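Smart Doorbell Log Trips Up Man Who Reported His Own Truck Stolen
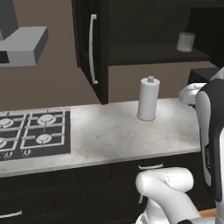

If you're going to tell the police that your pickup disappeared in the middle of the night, it helps to remember what else in the house is keeping a diary.

A man in Brislow learned that one this spring. He called officers at breakfast time and said his truck had been taken from the driveway while he slept. He had been in bed by 11, he told them, and hadn't stirred until his alarm went off. He filed an insurance claim the same morning, and he threw in $2000 worth of tools that he said were locked in the back.

Then the police asked about his front door. It has a smart lock made by Vutholm, the kind that opens with a code and saves a line of text every time it does. Each person in the household has a separate code. His was used to leave the house a little after one in the morning and again to get back in, shortly before four. The lock's owner is the one who gave investigators permission to look at the log, apparently thinking it would show a quiet night!

It gets better. The thermostat, which is tied to the same account, had switched itself to "away" during those hours, and his phone had joined the guest Wi-Fi at a gas station out on Route 1729. The truck was found behind a closed feed store less than a mile from that gas station, with the keys on top of the front tire. The tools were in his brother-in-law's garage.

He has been charged with filing a false report and attempted insurance fraud, and is due in court in August. The charges haven't been tested yet, and his lawyer has said the codes could have been used by anybody who knew them.

I love these cases, and we're going to see plenty more of them. People think about phones and cameras, but the dull gadgets are often the chattiest ones. A Vutholm lock holds its last 1000 entries, so for most families that covers months of school runs and dog walks. The robot vacuum company Dustier keeps cleaning maps with a start and stop time on each. Chaimongkol, whose water meters are in a lot of newer homes, records usage by the hour – enough to show that somebody took a shower at 3 a.m.

None of this is secret. It's all in the settings menu, usually under "history" or "activity," and most of these apps let you shorten how long the records are kept. Go have a look tonight, even if you have no plans to steal your own truck. I checked mine and found a door code still active for a dog sitter we last hired two summers ago.

Posted May 1, 2026, in Privacy, Gadgets, Crime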